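Accueil > Atelier > Pinces et préhenseurs > Guides de mise en route

Régler et comparer deux jeux de doigts sur la pince Zadus (avec caméra de poignet)

J'ai écrit la première version de ce guide en June – pardon, en juin, je passe mes journées dans des menus en anglais – et je la reprends parce que la procédure a bien changé depuis. On parle ici de la section 3 du manuel de l'atelier : la pince est déjà vissée au poignet, le contrôleur Zemik démarre, et vous voulez savoir lequel de vos deux jeux de doigts tient le mieux les objets mous. Si vous n'en êtes pas là, retournez à la section précédente, je vous attends !

3.1 Préparer la table

1. Coupez la puissance du bras au boîtier, pas seulement dans le logiciel. Le voyant doit être éteint avant que vous passiez la main entre les doigts.

2. Choisissez des objets qui ne craignent rien. J'aime beaucoup les jouets de dînette (peluches, feutrine, petits fruits) : ça se déforme, ça glisse, ça ne casse pas, et une pince qui s'en sort bien là-dessus s'en sort en général avec le reste.

3. Laissez de la vaisselle sur le plateau, une assiette et un bol suffisent. Une table nue donne des résultats flatteurs, et on déchante le jour où il faut passer à côté d'un rebord.

4. Couchez l'objet à saisir en biais par rapport à la pince. S'il est bien aligné, vous ne testez pas grand-chose de la rotation du poignet.

5. Remettez la puissance, ouvrez la pince et placez le bras au-dessus de l'objet, en mode lent. Regardez le retour de la caméra de poignet : il vous faut les deux doigts visibles en bas, et de la place entre eux pour la bouteille.

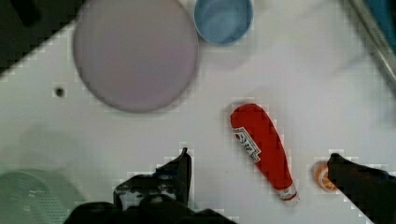

3.2 Régler la caméra de poignet

1. Bloquez l'exposition. En automatique, un plateau blanc affole le réglage dès que la pince descend, et les doigts noirs deviennent une grosse tache sans détail.

2. Faites la mise au point à la distance de prise, pas à la distance de survol. Tant pis si le fond est mou, c'est au contact qu'on veut voir quelque chose.

3. Baissez la compression si votre réseau le permet. Des pavés carrés le long des contours, c'est le signe que le débit est trop juste. Pour piloter à la main ça passe très bien, mais pour juger d'un glissement de quelques millimètres, franchement, non.

4. Notez la valeur du décalage caméra-pince affichée par le contrôleur. Chez moi c'est 386, chez vous ce sera autre chose, et de toute façon elle bouge quand on démonte le support. Notez-la quand même !

Note : les doigts longs mangent davantage le bas de l'image que les courts. Comparez toujours les deux jeux avec la même position de caméra, quitte à perdre un peu de champ avec les courts.

3.3 Le cycle de prise

1. Descendez à la verticale de l'objet, pince ouverte, et tournez le poignet jusqu'à ce que les doigts encadrent la partie que vous voulez pincer.

2. Fermez par petits crans. Sur la Zadus, j'utilise le pas fin (touche maintenue + molette), le pas normal écrase les peluches avant qu'on ait eu le temps de dire ouf.

3. Arrêtez-vous au premier contact des deux côtés, puis ajoutez un seul cran.

4. Vérifiez la prise à l'image avant de monter. Ce que je cherche : le tissu pris entre les deux doigts, et le reste de l'objet à peu près droit. Un objet à étiquette est très pratique pour ça, les bords de l'étiquette servent de repère si la bouteille pivote.

5. Montez lentement, attendez, puis reposez au même endroit. Trois essais par jeu de doigts, dans la même orientation, puis on tourne l'objet et on recommence.

6. Notez tout de suite dans le tableau : jeu de doigts, orientation, nombre de crans, tenue. Le champ « remarques » est minuscule dans l'interface Zemik, alors je garde un cahier à côté (oui, en papier).

Attention : ne compensez pas une mauvaise prise en serrant plus fort. La feutrine encaisse, les moteurs beaucoup moins, et le contrôleur finit par se mettre en défaut. Si ça glisse, rouvrez, remontez, changez l'angle.

3.4 Ce que je regarde pour comparer

Les doigts rigides d'origine sont précis, faciles à placer, et ils laissent voir l'objet. Sur une surface pelucheuse ils accrochent étonnamment bien, à condition de pincer assez bas. Les doigts souples de chez Dresdale pardonnent plus d'erreurs d'alignement, mais ils se tordent quand l'objet est long et tenu par un bout – la bouteille penche et on ne sait plus trop si c'est elle ou le doigt qui a bougé.

Mon habitude, pour ce que ça vaut : je commence par les rigides, je remplis le tableau, puis je monte les souples sans toucher à la hauteur de prise. Le compteur du contrôleur me demande un graissage tous les 4,000 cycles (affiché comme ça, avec la virgule à l'anglaise, ne lisez pas quatre !). Si l'alerte tombe au milieu d'une série, finissez l'orientation en cours et graissez avant la suivante.

Pour la prise par le bas d'un objet dressé devant la caméra, voici la vue que je garde ouverte pendant que je remplis la ligne du tableau :

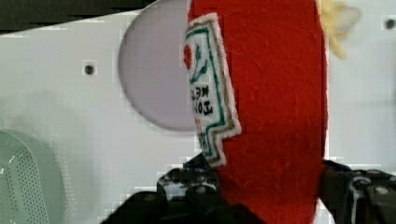 Commentaires

Sharada Thampi
Merci pour le coup du pas fin, je serrais beaucoup trop. Par contre, avec les doigts souples, j'ai dû ajouter deux crans après le contact et pas un seul. Est-ce que tu as mis la limite de courant par défaut ?

Henrik Weidemann
Même question que Sharada sur le courant. Et pour l'exposition bloquée, je conseille de la régler avec la pince déjà descendue, ça m'a évité de tout refaire après.

Réponse de l'auteur
Limite par défaut, oui, pour les deux jeux. Deux crans avec les souples, ça ne me choque pas, note-le juste dans le tableau. Henrik, bonne idée, je l'ajoute au 3.2 !

Abdel Hamid
Le décalage caméra-pince revient à zéro chez moi à chaque redémarrage du contrôleur. Il y a une case à cocher quelque part ?

Classé dans : Préhension, Caméras embarquées, Mise en route
Contact | Mentions légales | © Atelier Pinces et préhenseurs, reproduction autorisée avec mention de la source | Haut de page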